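okay so I have been asked three separate times this week how I keep the big table from turning into a pile of cords, and the truth is I don't, but I've gotten better. small thread on cables, chargers and snacks 🧵

first, background. I moved into the shared studio over on Odell in November. 700 square feet, one good window, and outlets in the two places you would never want outlets. everybody who comes in has a laptop at 20 percent. you can see where this is going

so the power strips live ON the table now. I used to hide them on the floor like a civilized person and spent half my life crawling around under there with my phone flashlight. done with that! up top, where I can see what's plugged into what

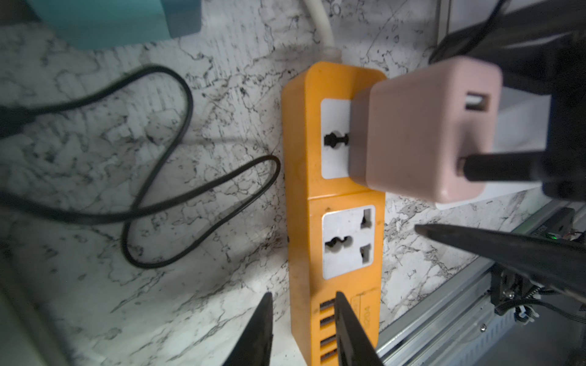 my one rule when buying a strip: USB ports built in, and sockets that take more than one kind of plug. people show up with chargers from all over and I'm tired of digging through the adapter drawer (the adapter drawer is its own thread, don't get me started)

also buy them in loud colors. I know, I know, white looks cleaner in the catalog. but a white strip on a white marble-pattern table disappears, and then somebody sets a mug on it. get the orange one. get it scuffed up and stop worrying about it

same goes for charger cubes. pink ones, mint ones, whatever you like, as long as it's not the same white cube everyone else on earth owns. I lost a perfectly good one at the Estgate meetup because there were a dozen identical ones in a heap and I just took my best guess. it was not mine. it charges so slowly

someone asked about cable length: short for anything that stays put, long only for laptops. I did the long-everything phase and it was spaghetti

okay, snacks, because a couple of you wanted to know if I let people eat at the work table. yes. I'm not a monster. the deal is that food stays toward the back and cords stay up front, and if you're holding something greasy you don't touch a lid

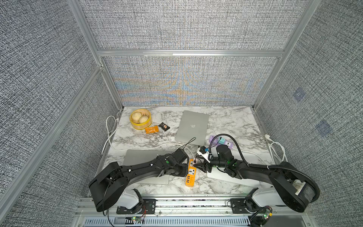 buns are the perfect work food and I will argue with anyone over it. no fork, no plate, hardly a crumb, and the bakery counter at Kwon is a short walk if you go out the side door. they're best right away but I'll happily eat one an hour later. I set the two round ones down in the yellow steamer basket at the back left, with the snack packets right by it, and the laptops stay closed while anyone's eating. that last part is non-negotiable after the soup thing

(the soup thing was a Heleneck-era incident, different building, we do not discuss it)

end of day routine, takes me 4 minutes if I don't start chatting: laptops closed, everything unplugged from the strips, cords looped loosely and put in the bin, wipe the table last. I skip the wiping more than I should

things I still haven't solved: where the big laptop bricks go, why there's always one black cord that fits nothing, and how to get people to take their own chargers home

if you have a good bin for the bricks please send it to me. I have looked at 1000 of them and they're all either too shallow or have those lids that pop off when you breathe near them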